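Dotdale Tidy-Up Notes (README)

Hi, and thanks for downloading this! Dotdale is my little collection of notes and pictures on keeping a carpeted workroom picked up. I started it in June as a page of scribbles for myself, then Tiina Suominen asked for a copy, then her whole hallway wanted one, and now it has a README (I never thought I'd write one of those for floor tape).

What's in the folder

There are 66 short notes and a folder of pictures. The notes are plain text files, one thing per file: boxes, tape, cords, carpet, shelves, labels and so on. File names start with the name of the room, so teltberg-boxes is about boxes in the Teltberg room and tevetti-cords is about cords in the Tevetti room. Goodall only has two notes so far, both about the closet. Sorry, Goodall!

The longest file is an index with the old names next to the new ones. If you have a copy from before the renaming, use that and you'll be fine.

How I write a note

I go in, look at the floor first, and write down what's on it before I touch anything. Then I tidy for 15 minutes with the timer going, and add a line or two on what I moved and where it went. Some notes are three lines long. The one on the Teltberg bookcase runs to a couple of pages and has a rant in it, which I've decided to keep.

Floors get more space than anything else in here. I love gray low-pile carpet for a workroom, the kind with a bit of blue and charcoal mixed in, and yellow lines show up on it so nicely. A wooden box on the floor is easy to spot too, and I like having a line nearby so I can say "box goes by the bend" and have people know what I mean.
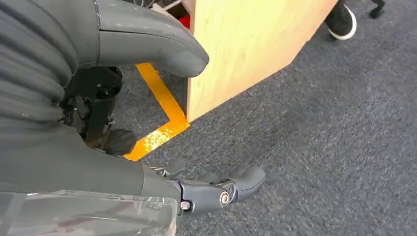
Words I use

Line: a yellow line on the floor. If it has a corner in it, I call that the bend.

Box: anything with sides that things go into. I say wooden box when it's wood and plain box when I forgot to check.

Home: where a thing lives at the end of the day. A thing can have a home and still be on the floor, as my scissors prove every week.

Parked: set down for now, still needs a home. Vilja Väisänen came up with this one and I use it all the time.

Using the notes

Take whatever you like and change it to fit your room. If you print them, pick the large type version; the small one is hard to read from a stepladder (ask me how I know). Please keep the room names in the file names if you pass them along, otherwise the index stops making sense.

Known problems

Tevetti notes 24 and up were typed on my phone, so expect odd spelling. A few notes mention a shelf that has been moved to Goodall. The cord notes disagree with each other about Velcro ties, and I still haven't made up my mind!

Still to do

More on closets. A decent note on vacuuming along tape without lifting the edge. Vilja's label list, which she promised me by Saturday.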